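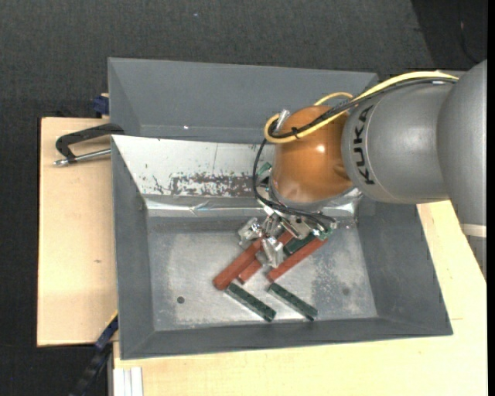 4.2 Setting up a pick region in Cimus

1. Open Cell > Regions and select Bin 2.
2. Drag the region corners to the inner edges of the bin floor. Leave the side walls out.
3. Set Approach Height to 606 mm and press Apply.
4. Run Detect. Each bar found is listed with its angle and a score.
5. Select a bar and press Plan. A path shown in red touches a wall or another bar.

Note: Crossed bars may be reported as one part. Lower Merge Distance and run Detect again.

CAUTION: Keep speed override at 53% or less until every path has been checked.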